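I've been reading about tech firms and their tax rows again, which is a strange way to spend an evening, but my phone maker is in one and I'd like to know whether I'll still get updates next year.

The phone is a Zorlow. I bought it from Eltitetti, the little importer by the station, because it cost half of what the big names wanted and the battery went on for ever. Now the customs people say the firm put the wrong value on parts it brought in, the firm says it did no such thing, and the two sides have been sending each other letters for 4 months. Some of its bank accounts are frozen in the meantime. I don't know who's right! I've read the same three articles as everyone else, and two of them were plainly copied from the first.

What bothers me is the repair side. My screen cracked in June and I sent it off to Lellby, who do the warranty work. They said 2 weeks. It took 30 days, and when I rang (twice, very politely) the chap told me parts were "held up" and wouldn't say where. Maybe that's the court business, maybe it's just a slow warehouse — I couldn't get any more out of him.

A few of you asked in the comments whether you should sell yours. I'm keeping mine. It works, the camera is lovely in daylight, and second-hand prices have dropped so far that I'd barely get a decent lunch out of it. But I did back up all my photos, and I wouldn't pay for the longer warranty until the hearing is over.

If anybody has had a repair back lately, tell me how long you waited.

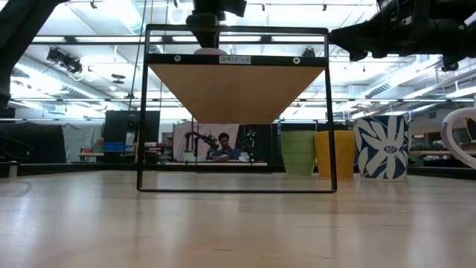

Miyazaki, June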